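Lernum hand-held gripper – set-up and care guide
Section 4: Fitting and checking the finger pads

Oct 11, 2021
By Rosaura Sánchez
Last updated: February

This section covers the two blue finger pads, the pivots they close on and the short check to be made before a recording session. It applies to the hand-held unit only. For the arm-mounted version, see the Rindmont cell guide.

Before you start

Switch the unit off and lay it on a clean cloth with the ribbed base plate facing up. You will need the 2 mm hex key, a lint-free wipe and a new pair of pads, order code 632. Pads are supplied in pairs. Do not fit one new pad beside an old one.

Removing the old pads

1. Open the fingers fully by hand. They should move together and stop at the same point.
2. Slacken the clamp screw at the back of the left finger by two turns. Leave the screw in place.
3. Slide the pad off towards the tip. If it sticks, work it from side to side. Do not lever it with a screwdriver.
4. Repeat for the right finger.
5. Wipe both fingers clean and let them dry.

CAUTION: Keep solvent away from the pads. It hardens the surface and the grip is lost within a few sessions.

Fitting the new pads

6. Push each pad down until it seats against the shoulder of the finger. The left and right pads are handed – the sloping faces must tilt towards each other.
7. Tighten the clamp screws until they just bite, then give each a further quarter turn.
8. Close the fingers slowly. The pads should meet along their full width with no light showing between them.
9. If one pad touches first, slacken its screw, reseat it and go back to step 8.

Checking the pivots

10. Look at the silver disc at the base of each finger. It should sit flat and should not turn when pressed with a thumb.
11. Open and close the fingers 42 times. Listen for clicking. A click on one side only usually means a loose disc; tighten it and repeat.

NOTE: The counter on the Stetstead test unit had reached 2,332 closures when its first pivot needed attention. Units used on heavy items may need it sooner.

Trial on soft goods

12. Set out an open box of mixed household items, with some folded cloth in it. Towels show up a badly seated pad quickly.
13. Hold the gripper over the box with the fingers open and check that both pads can be seen in the camera view.
14. Pick up one small item and one folded item, and put each back. If cloth slips on one side, return to step 6.
15. Enter the pad change in the unit log and sign it. Renato Quiambao keeps the master copy.

Related sections
Section 3: Charging and storage
Section 5: Cleaning the base plate
Section 6: Camera view and alignment
Fentry sheet: ordering spares from Fuentealba
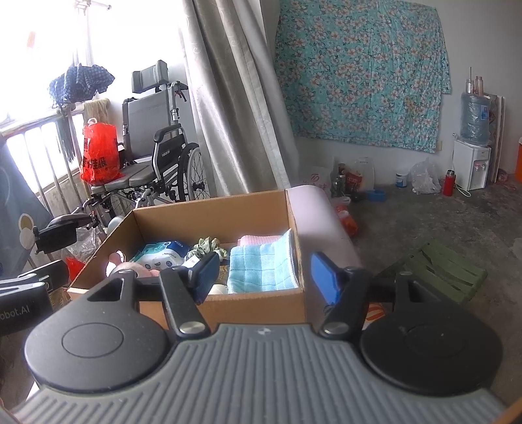 Gripper with both blue pads fitted, fingers open, at a box of towels and small items.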